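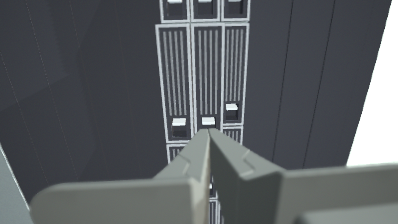
Altgate Rooms is a set of room layouts and speaker positions for home listening rooms, put together by Sumaiya Marikar and Rongrong Wan. Each layout is a plain text file giving the wall lengths, the ceiling height, the seats and the places where speakers and shelving stand. Storage units are entered as blocks with a column count, so a dark unit with three narrow columns of modules side by side, edged in pale grey, goes in as one block with "columns: 3". Do not enter each module separately.

Contents

There are 189 layouts, of which 95 are living rooms. The rest are spare bedrooms, lofts and converted garages. Two layouts (Fememik and Trudora) have sloping ceilings and are kept in the folder called slopes.

Units

Lengths are in centimetres. Angles are in degrees, measured from the main seat. Older files used inches and were converted in March. Raquel Paiva checked the results against the paper plans.

Known problems

Door swings are missing from six files. The Dela Peña layout has its rear speakers listed in the wrong order. Bay windows are stored as straight walls.

Use

Free for private and teaching use. Please credit Altgate Rooms. Send corrections to Bronisława Krajewska with the file name in the subject line.

Last changed 10th June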